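FOR IMMEDIATE RELEASE
2024-10-25

Morikawa Publishes Setup and Care Schedule for Two-Arm Bench Cell at Willari

WILLARI – Morikawa, a supplier of automation services to training and assembly workshops since 2002, today released the full setup and care schedule for the two-arm bench cell it maintains at the Willari workshop. The schedule applies to the arms, the grippers, the cabling, and the worktable with its tool board. It replaces the separate checklists that had been in use at the site since the cell was commissioned in June.

Under the new schedule, the cell receives a short inspection after every 168 hours of operation and a full service after every 2000 hours. The short inspection is carried out by workshop staff with the arms powered down. The full service is carried out by Morikawa technicians and includes the joints, the gripper mountings and a complete realignment of the arms to the table.

Alignment takes up the first part of the document. The table is set against the board before either arm is adjusted, and its position is then marked on the floor. Each hook and peg on the board has a recorded location by row and hole. An item returned to the wrong peg is treated as a setup fault and is corrected before the next run, in the same way as a loose fastener or a worn finger pad.
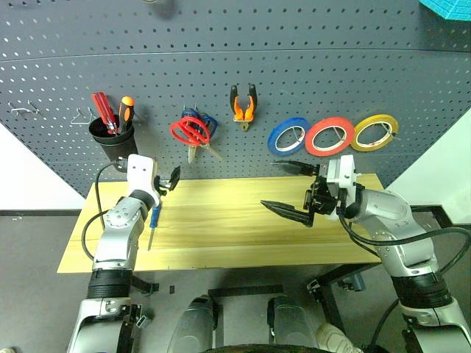
Siu-ming Chung asked during the review period whether the cable loops at the wrists could be tied down closer to the arms, noting that in June a tight cable had pulled on its connector when the wrist turned. The final text keeps the loops free. It requires staff to move each wrist slowly through its full range after any cable work, and to confirm that the cable neither catches on the table nor reaches the fingers of the opposite gripper.

"The earlier checklists were accurate, but they were written by different people for different parts of the machine," said Sachiko Nishimura, Service Manager at Morikawa. "A technician could complete one of them in full and leave a fault that was listed on another. The order of work is now the same for everyone."

The short inspection consists of 7 steps, taken in this order:

Check the table position against the floor marks.
Check hooks and pegs against the board record.
Wipe down the gripper fingers and inspect them for wear.
Check the screws on the gripper mountings.
Inspect cables and connectors along both arms.
Move both arms slowly through the reference positions.
Record the results and sign the log.

Gripper fingers are replaced as a pair. After replacement, the gripper is opened and closed without a load, then tested on hand tools placed on the table. Scissors and pliers are used for this test at Willari, laid with their handles toward the board. If the fingers do not meet evenly on the handle, the mounting is loosened, reseated and tightened again, and the test is repeated from the start.
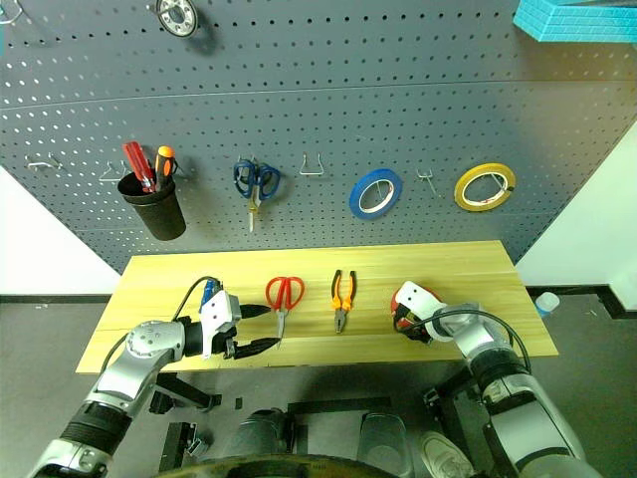

Red-handled scissors and orange-handled pliers on the table of the Willari cell, between the two grippers.

The full service also includes inspection of the joint covers and of the support frame under the tabletop. Parts for the service are supplied by Virnard and are held on site. Any part that is removed is tagged with the arm and joint from which it came and kept until the following service.

Workshops operating a similar cell may request the schedule from Morikawa at no charge. Versions for single-arm cells are in preparation.

About Morikawa
Morikawa installs, maintains and repairs small robot cells for workshops and training centers.

Media contact
Prys Owen, Morikawa Press Office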